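**26th January - Sorbent regeneration, Pevska material, batch two**

The purpose of this series is to establish whether the Pevska amine-on-silica sorbent retains its uptake when regeneration is carried out at 100 °C under a nitrogen sweep. The October series used a steam sweep and was discontinued when the pellets began to crumble.

Each charge is to be weighed before loading and again after discharge, and both masses entered in the bound register as well as the spreadsheet. Entries made only in the spreadsheet will not be accepted for the Drisau report.

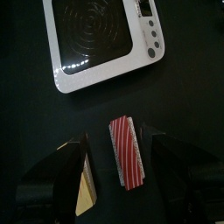 *Bench scale, platform and control strip.*

Cycle count at close of work stands at 55. Simulated flue gas was supplied at the Drisau composition, humidified, with flow held at 1,000 mL/min through the Cladus column. Breakthrough was taken at five per cent of inlet concentration, as in the earlier series. Uptake over the last four cycles was steady within the error of the analyser. No conclusion should be drawn from this until the analyser has been re-zeroed against the new span gas.

The pressure drop across the bed has risen slightly since cycle 40. Fines at the lower frit are the likely cause - the frit is to be removed and inspected before the next block of cycles, and any fines retained in a labelled vial.
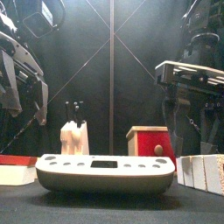

The alternative explanation is condensate in the line between the humidifier and the column. The heat tracing there is original to the rig and its controller reads two degrees below the reference thermocouple. A replacement has been requested through Long.

Outstanding:

- Re-zero analyser; record cylinder number
- Correct the register at line 1,339, where the dry mass was entered in the wet column
- Confirm with Drisau whether sulphur dioxide is to be included in the next gas mixture

Column left under nitrogen, heater off, isolation valves closed.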